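# The lid question

The sign in the washroom at Mirkari says, in capitals, PLEASE CLOSE THE LID. It has been up since February. I have used that washroom on most working days since, and I would put compliance at the level you would expect of any laminated sign.

I started paying attention to lids after a brochure came through the door from Brostura, a firm that sells bathroom fittings and would like to sell more of them. According to the brochure, a lid left up is an open invitation to every germ in the building. According to the brochure, the answer is a lid that lowers itself, at a price of 591 pounds before fitting. I have a general rule about problems that are introduced to me by the people selling the cure, and I applied it.

Still, there is something in it. Flushing does throw a fine spray into the air, and a lid keeps back a fair amount of the larger drops. What it doesn't do is seal anything. There is a gap between the lid and the seat, another between the seat and the rim, and air goes where it likes. Anybody who tells you a closed lid makes a room clean is selling lids.

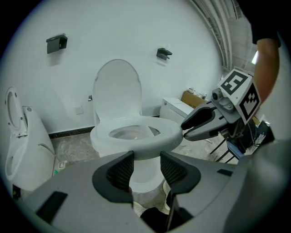

Then there is the matter of touching it. To close a lid you have to put your hand on it, and so does the next person, who has to open it again. The people who worry most about spray seem to worry least about this. At home it hardly matters, as you share those germs already. In a shared washroom with a queue outside on a Monday morning, I'd like to see the case made properly. Wash your hands afterwards and the whole thing shrinks to a very small argument, but "wash your hands" has been tried on signs as well.

Soft-close hinges are the cheaper half of the promise. I bought a seat with them from Yáñez for 64 pounds, and for a few months it came down like a feather. Now one side is slower than the other, so it sinks at a tilt and finishes with a knock. The instructions say not to push it. Everyone pushes it. My old seat had plain hinges and slammed, and it was still slamming when I took it off, which I now regret.

Fetia, who make a rival version, offer a five-year guarantee on theirs. I read the small print, as somebody has to. It covers the hinge pins and leaves out "wear arising from use". I'm not sure what other kind of wear a toilet seat is likely to meet.

If you do want a better seat, my advice is dull. Look underneath before you look at the top. You want fixings that undo from above, or a button that lets the whole thing lift off, as the dirt that matters collects round the bolts and no lid on earth will stop it. Check the shape against your pan with a paper template. Ignore any coating with a name. A damp cloth and ordinary cleaner will do for the rest, and the underside of the seat needs it more often than the top of the lid, whatever the adverts like to polish.

As for Mirkari, a second sign has now gone up beneath the first. It says THIS MEANS YOU. The lid was up when I read it, and I left it there while I washed my hands, then went back and closed it with my elbow.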